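Home Shop Kitchen Table Linens Care Contact Cart

Olon Nesting Bowls, mixed colors
Item 2764

I've been selling bowls out of the Malbridge shop for a good long while now, and the Olon bowls are the ones I end up taking home myself (my kitchen cabinet is proof of it!). They come from Takmont, a small maker that does bowls and colanders and hardly anything else, and I love a company that sticks to its thing like that.

So, what are they good for? Breakfast, mostly, at my house. The little ones are perfect for berries, or for the chopped onion you want out of the way while the pan heats up, and the bigger ones do oatmeal, popcorn, a side salad, a batch of pancake batter if you aren't feeding a crowd. I've also been known to whisk eggs in one and then eat cereal out of it ten minutes later — after a rinse, I promise.

They're light, and I know some folks want a heavy bowl that stays put while they beat the daylights out of something. If that's you, look at the Sheehan stoneware instead. It costs more and it'll outlive us all, but I can't hand it to a four-year-old without holding my breath.

Colors are where people get stuck. I've had customers stand at the shelf for half an hour going back and forth, and then call me the next morning to swap one. My advice is to skip matching them to your plates and just get a mix, so everybody in the family can claim a favorite and you know who left theirs in the sink.

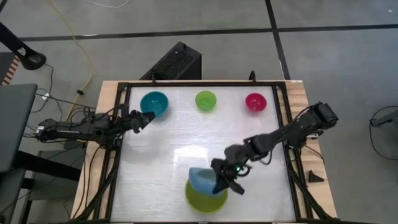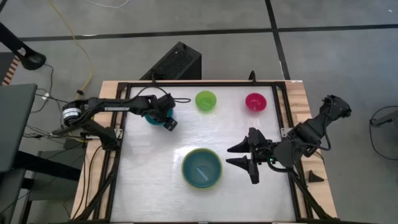
Teal, pink and green are in the mix, and some of the bowls nest.

For washing, the top rack is fine, and that's where mine go. Tomato sauce will leave a tint on the lighter colors if you let it sit overnight, so I give those a quick wipe with baking soda and dish soap and it mostly comes right off. Please don't put them in the oven! I've had that phone call twice, and it wasn't a happy one either time. The microwave is okay for warming up leftovers, but I wouldn't do anything longer than 2 minutes, and I'd skip it altogether for anything greasy like bacon.

I bring in 200 at a time and the pinks always go first. If a color you want is gone, send me a note through the contact page and I'll put one aside from the next delivery, which should be here in March. You can buy them one by one or take 4 and I'll knock a little off the price — pick any sizes you like, they don't have to be the same.

Shipping is flat no matter how many you order. Pickup in Malbridge is free, just come to the side door after 3 in the afternoon and ring the bell, because I'm usually in the back with the radio on.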